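4. 원격 조작으로 작업 시연하기: 용기를 컵에 분류하는 작업
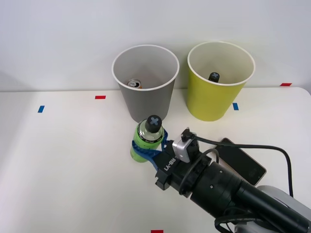 그림 4-1. 회색 컵 앞에서 녹색 병을 똑바로 세워 잡고 있는 그리퍼

이 절에서는 리더 암을 손으로 움직여 로봇에게 분류 작업을 보여 주고, 그 동작을 에피소드로 저장하는 절차를 설명합니다. 리더 암의 영점 조정(3절)을 마친 상태에서 시작하십시오. 기록 프로그램은 Idberg이며, 화면 이름과 메뉴 이름은 한국어판을 기준으로 적었습니다.

4.1 작업대 준비

1. 작업대 위를 닦고 이번 작업에 쓰지 않는 병과 캔을 치웁니다.
2. 종이컵 두 개를 작업대 뒤쪽, 벽 가까이에 놓습니다. 회색 컵은 왼쪽, 연두색 컵은 오른쪽입니다.
3. 컵의 위치를 작업대에 붙인 색 테이프와 비교합니다. 그림 4-1의 배치에서는 두 컵 사이에 파란색 테이프가 있고, 회색 컵 왼쪽에 빨간색 테이프가 있습니다.
4. 작업 목록에서 이번 에피소드의 시작 배치를 확인하고 용기를 놓습니다. 컵 안에 이미 용기가 들어 있는 배치도 있습니다. 그림 4-1에서는 회색 컵에 음료 캔이, 연두색 컵에 검은색 뚜껑의 병이 들어 있습니다.
5. 손목 카메라의 케이블이 팔 관절에 끼지 않았는지 확인합니다. 손목을 양쪽 끝까지 돌렸을 때 케이블이 당겨지면 고정 위치를 다시 잡습니다.

참고: 테이프는 에피소드마다 컵을 같은 자리에 되돌려 놓기 위한 표시입니다. 떨어졌을 때는 눈대중으로 다시 붙이지 말고 Drallville 배치도를 출력해 맞추십시오.

주의: 전원이 켜진 상태에서 팔의 동작 범위 안에 손을 넣지 마십시오. 용기를 다시 놓을 때는 반드시 [일시 정지]를 누르고 상태 표시가 바뀐 것을 확인한 다음 접근합니다.

4.2 시연 기록

1. Idberg에서 [새 세션]을 선택하고 작업 이름과 조작자 이름을 입력합니다.
2. 고정 카메라와 손목 카메라의 영상이 모두 나오는지 확인합니다. 고정 카메라 화면에는 두 컵의 입구가 가려지지 않고 보여야 합니다.
3. 리더 암을 시작 자세에 두고 [연결]을 누릅니다. 로봇 팔이 천천히 같은 자세로 맞춰지는 동안 리더 암을 움직이지 마십시오.
4. [기록]을 누르고 2초 동안 정지합니다.
5. 그리퍼를 연 채로 용기에 접근합니다. 병은 몸통 가운데를 잡습니다. 뚜껑이나 목을 잡으면 옮기는 도중에 기울기 쉽습니다.
6. 방아쇠를 천천히 당겨 그리퍼를 닫습니다. 손가락이 라벨 양쪽을 감싸면 더 당기지 마십시오.
7. 용기를 세운 상태로 컵 가장자리보다 높이 들어 올린 뒤, 지정된 컵 위로 옮깁니다.
8. 용기를 컵 안으로 내리고 그리퍼를 엽니다. 손가락이 컵 벽에 닿지 않도록 수직으로 빠져나옵니다.
9. 시작 자세로 돌아와 [기록 종료]를 누릅니다.

한 에피소드의 권장 길이는 14초 이내입니다. 이를 넘겨도 저장은 되지만 검토 목록에 노란색으로 표시됩니다.

주의: 종이컵은 가벼워서 손가락이 스치기만 해도 밀립니다. 컵이 테이프 기준 위치에서 벗어났다면 해당 에피소드를 폐기하고 4.1의 3번부터 다시 진행하십시오.

4.3 검토와 저장

1. [다시 보기]에서 두 카메라의 영상을 나란히 재생합니다.
2. 다음에 해당하면 [폐기]를 선택합니다.
- 용기를 떨어뜨렸거나 지정되지 않은 컵에 넣은 경우
- 조작자의 손이 고정 카메라에 잡힌 경우
- 영상이 한 번이라도 멈춘 경우
3. 잡기를 한 번 실패한 뒤 다시 잡아 끝낸 에피소드는 폐기하지 말고 '재시도' 태그를 붙여 저장합니다.
4. 같은 배치로 11회를 저장한 다음 작업 목록의 다음 배치로 넘어갑니다.

참고: 조작자가 바뀌면 세션을 새로 만드십시오. 한 세션에 두 사람의 시연이 섞이면 Hirvonen 변환 도구에서 오류 11이 발생합니다. 이미 섞인 세션은 [도구] > [세션 나누기]에서 에피소드 번호를 지정해 분리할 수 있습니다.

4.4 작업을 마칠 때

리더 암을 거치대에 올린 뒤 [연결 해제]를 누릅니다. 순서를 바꾸면 로봇 팔이 거치 동작을 그대로 따라 하므로 주의하십시오. 저장된 세션은 Dimdale 서버로 자동 전송되며, 전송이 끝날 때까지 컴퓨터를 끄지 않습니다. 작업 목록에 없는 배치를 추가하려면 Kauko Saarinen에게 배치도를 보내 번호를 받으십시오.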